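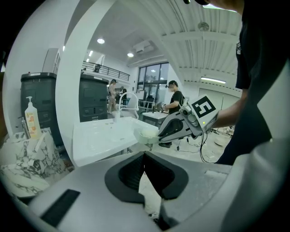

Cup task at the sink, second gripper holding the cup.

Home | Forums | Manipulation | Log in

ksurdu_c: Read the Soneck result. 300 hand-held demos beat 500 teleop ones on cups. I don't buy it. Different operators.

amerley_m: Same 4 operators did both sets. It's in the appendix.

ksurdu_c: Still one room and one counter.

tprado: Agree on the room. We got 3 failures at Galcombe as soon as the light changed.

amerley_m: Did you retrain or run their weights?

tprado: Their weights. Retraining in June.

This site uses cookies. Accept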